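Häufige Fragen zur Automatisierung in der Vormontage

Gültig für die Montagehalle von Zomport. Die Antworten richten sich an alle Beschäftigten der Früh- und Spätschicht. Stand: November.

Simulation der Vorna-Zelle, Rasterblock und Greifarm:
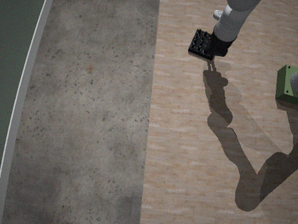
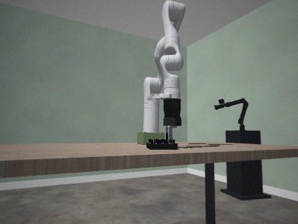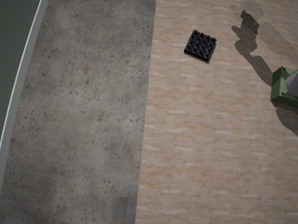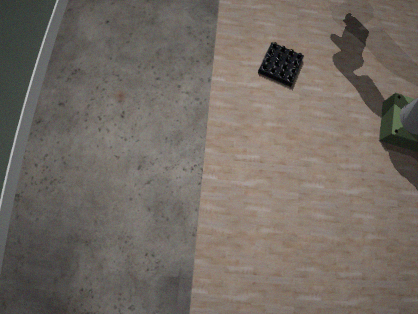

Qiuyue Long
Projektleitung Automatisierung, Zomport

Was übernimmt der Roboter?
Das Greifen und Ablegen der Rasterblöcke. Bisher werden je Schicht bis zu 3.000 Stück von Hand umgesetzt. Sichtprüfung, Nacharbeit und Sonderaufträge bleiben bei den Kolleginnen und Kollegen.

Fallen dadurch Stellen weg?
Nein. In der Vormontage arbeiten 31 Personen, und für alle ist eine Aufgabe eingeplant. Die Betriebsvereinbarung schließt Kündigungen wegen der neuen Zelle aus. Was sich ändert, ist der Zuschnitt der Plätze - die reinen Umsetzplätze entfallen, dafür kommen Plätze für Anlagenbetreuung und Prüfung dazu.

Warum wird zuerst simuliert?
Greifpositionen und Wege des Arms lassen sich am Rechner ändern, ohne dass die Linie steht. Bisher wurden 342 Abläufe durchgespielt. Wer Umsetzplätze aus eigener Erfahrung kennt, kann sich die Abläufe im Schulungsraum ansehen und Einwände eintragen. Zwei Greifwege wurden auf diese Weise schon geändert.

Muss ich programmieren lernen?
Für die Bedienung nicht. Sie lernen, die Zelle zu starten und anzuhalten, Störungen zu quittieren und eine Position nachzustellen. Wer mehr machen möchte, kann sich für den Aufbaukurs bei Woria melden. Die Kurszeit gilt als Arbeitszeit.

Ändert sich meine Eingruppierung?
Wer die Anlagenbetreuung übernimmt, wird nach der Einarbeitung neu bewertet. Eine Rückstufung gibt es nicht, auch nicht bei einem Wechsel an einen Prüfplatz.

Was mache ich bei einer Störung?
Anhalten, Meldung lesen, Schichtleitung rufen. Bitte nicht in den Arbeitsbereich greifen, solange die Freigabe fehlt. Das gilt auch dann, wenn nur ein Block verrutscht ist.

Werden Leistungsdaten einzelner Personen erfasst?
Die Zelle speichert Taktzeiten und Störmeldungen ohne Personenbezug. Die Anmeldung am Bedienfeld erfolgt über die Schichtkennung.

Was ist mit meinem Schichtplan?
Die Schichtzeiten bleiben gleich. Während der Einarbeitung kann es vorkommen, dass Sie einzelne Tage in der anderen Schicht eingeteilt sind. Der Plan hängt wie gewohnt am Halleneingang.

An wen wende ich mich?
Fragen zu Technik und Ablauf an Qiuyue Long, Fragen zu Eingruppierung und Schulung an Rigoberto Robles im Personalbüro, täglich bis 15 Uhr.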